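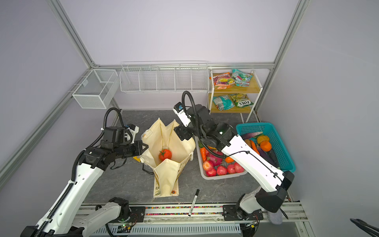 Funded work > Food and shops > Wetstead fruit and veg round > Progress report

Search reports
Go

Progress report to the fund, period ending February

This report covers the second period of the grant. The first report dealt with buying the van and getting the Wetstead stop running, and those parts are not repeated.

Where we are

The round now makes two stops a week. Wetstead is still the larger of the two. Fitthorpe started in the third week of the period, later than planned, as the parish needed time to agree where the van could park. We settled on the lay-by by the old school. It is level and has a street light, but it floods at the lower end after heavy rain and we have had to move up twice.

Seventeen households at Fitthorpe have bought from the van at least once. We had hoped for more by now. Most of them come before 10 in the morning, so we have dropped the afternoon stop there and put the hours into Wetstead.

Supply

Toprak continues to supply most of the fruit and salad. Prices rose in January and we passed on part of the rise, mainly on citrus and tomatoes. Sales of both dipped for a fortnight and then recovered. Potatoes and onions come from a farm on the Fitthorpe road and have stayed at the same price throughout.

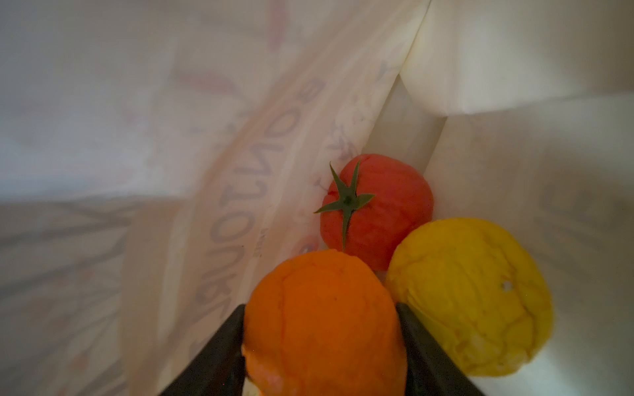 An orange, a tomato and a yellow citrus fruit in a white plastic bag.

Waste is down on the first period. We order less on a Wednesday than we used to, and soft fruit is only bought in when someone has asked for it. What is left at the end of the day goes to the lunch club at half price.

Orders and payment

We moved to Zavport for advance orders. It took longer to set up than we allowed for, and the card reader would not connect at Fitthorpe at all until we changed the SIM. 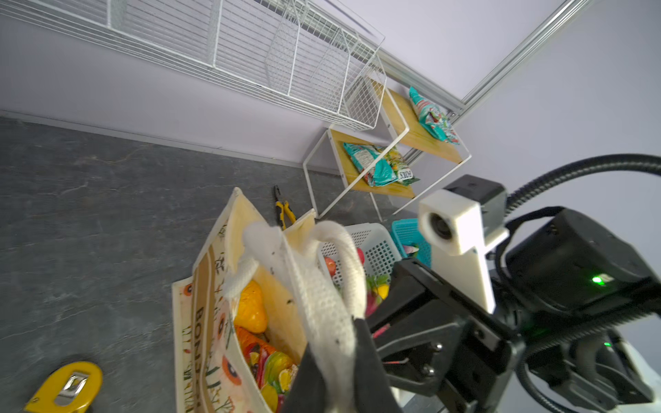

Seven customers still order by telephone and we intend to keep that going - they are mostly people without a mobile signal at home.

Spending

Fuel and insurance are within budget. Repairs are over, owing to a new clutch and a replacement rear door catch. We ask that the underspend on printing be moved across to cover this. Wages are as forecast.

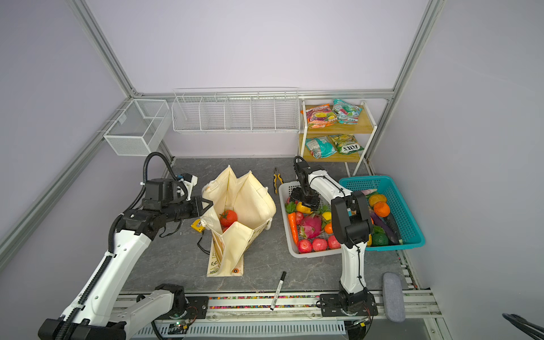
The van is due its MOT in the coming period and we have set money aside for tyres.

Next period

- Try an early evening stop at Wetstead, near the surgery
- Put price cards in larger print
- Agree a yearly price for potatoes with the farm
- Send the fund a full set of accounts with the next report

We would also like to know before Easter whether the final payment can be made in one part, as the insurance renewal falls due that month.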